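Support > Vorführbetrieb > Tickets > Etia

Ticket 204: Etia hält während der Besuchervorführung an, Meldung »Zielposition nicht erreichbar«

Status: gelöst, Beobachtung bis August
Priorität: hoch
Standort: Poltine, Vorführraum
Gemeldet von: Standort Poltine
Bearbeitet von: Support Jarkevis
Angelegt: Januar 2025

Meldung des Standorts

Beim Probelauf für den Besuchstag bleibt der Arm beim Ablegen stehen. Die Steuerung Etia zeigt »Zielposition nicht erreichbar« und wartet auf Quittierung. Nach dem Quittieren läuft der Ablauf weiter, hält aber beim nächsten oder übernächsten Durchgang wieder an. Die Gäste von Witkowska kommen mit 26 Personen in zwei Gruppen. Bis dahin muss die Vorführung ohne Eingriff durchlaufen, zumindest für die Dauer einer Gruppe.

Rückfrage Support

Bitte folgende Angaben nachreichen:
- Softwarestand der Steuerung
- Wurde seit der letzten Vorführung etwas umgestellt?
- Protokolldatei des letzten Laufs, vollständig und nicht nur die Fehlerzeile
- Tritt der Fehler auch bei halber Geschwindigkeit auf?

Antwort Standort

Softwarestand unverändert seit der Abnahme. Umgestellt wurde der Arbeitsplatz: Der Tisch ist zur Wand hin verschoben worden, damit die Besucher mehr Platz haben. Die Ablage wurde danach von Hand neu angefahren. Bei halber Geschwindigkeit kommt die Meldung ebenfalls, nur später im Lauf. Protokoll hängt an.

Auswertung Support

Im Protokoll liegt die angefahrene Ablageposition nahe an der Grenze des freigegebenen Arbeitsraums. Der Arbeitsraum wurde bei der Abnahme für die alte Tischposition festgelegt und danach nicht mehr angepasst. Der Wert in Etia schwankt von Durchgang zu Durchgang um 2 mm. Liegt er innen, läuft alles durch. Liegt er außen, kommt die Meldung. Das erklärt, warum das Quittieren scheinbar hilft.

Zweiter Befund: Im Ablauf ist nach dem Greifen eine Wartezeit von 200 ms eingetragen. Die hat mit der Meldung nichts zu tun und kann bleiben.

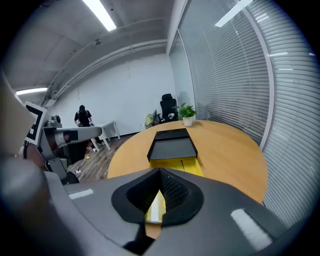 Muss nach dem Verschieben eines Tisches der gesamte Ablauf neu eingelernt werden?

In der Regel genügt es, das Bezugssystem des Tisches neu einzumessen und anschließend die Grenzen des Arbeitsraums zu prüfen. Die einzelnen Positionen sind in Etia auf den Tisch bezogen und wandern mit. Neu eingelernt werden nur Punkte, die neben dem Tisch liegen, also zum Beispiel die Parkposition.

Anweisung an den Standort

1. Automatikbetrieb beenden, Betriebsart »Einrichten« wählen.
2. Tisch gegen Verrutschen sichern.
3. Bezugssystem über die drei Messpunkte neu aufnehmen. Die von Hand geänderte Ablageposition vorher löschen, sonst wird die Verschiebung doppelt gerechnet.
4. Arbeitsraum auf der Wandseite erweitern. Der neue Grenzwert darf nur eingetragen werden, wenn der Abstand zur Wand nachgemessen ist und die Sicherheitsfreigabe des Standorts vorliegt.
5. Parkposition neu einlernen.
6. Testlauf mit reduzierter Geschwindigkeit, danach mit Vorführgeschwindigkeit.

Den Besucherbereich bitte erst wieder öffnen, wenn beide Testläufe ohne Meldung beendet sind.

Rückmeldung Standort

Schritte 1 bis 3 ausgeführt. Bei Schritt 4 hat Etia den neuen Wert nicht übernommen – nach dem Speichern stand wieder der alte da. Kein Hinweis auf dem Bedienfeld.

Antwort Support

Dafür wird die Berechtigung »Inbetriebnahme« gebraucht. Mit dem Vorführkonto lässt sich das Feld zwar bearbeiten, der Wert wird beim Speichern aber verworfen. Dass kein Hinweis erscheint, ist als eigener Punkt an die Entwicklung weitergegeben. Bitte mit dem Inbetriebnahmekonto anmelden und Schritt 4 wiederholen.

Rückmeldung Standort

Mit dem anderen Konto wurde der Wert übernommen und steht auch nach einem Neustart noch drin. Abstand zur Wand nachgemessen, Freigabe liegt vor. Parkposition neu eingelernt. Beide Testläufe ohne Meldung.

Nachtrag nach dem Besuch

Beide Gruppen von Witkowska sind durch. Bei der ersten Gruppe keine Unterbrechung. Bei der zweiten einmal Halt, ausgelöst über den Zustimmtaster – der wurde beim Erklären losgelassen. Das ist kein Fehler, der Ablauf ließ sich danach normal fortsetzen. Aus der Gruppe kam die Frage, ob die Grenze des Arbeitsraums auf dem Boden markiert werden kann. Das wollen wir vor dem nächsten Termin mit Klebeband machen.

Offene Punkte

- Fehlender Hinweis bei verworfenem Grenzwert: liegt bei der Entwicklung, noch kein Termin
- Bodenmarkierung: Standort Poltine
- Einrichtblatt für Vorführungen um »Tisch verschoben« ergänzen: Support

Kontakt Support Jarkevis | © 2025 Jarkevis | Nach oben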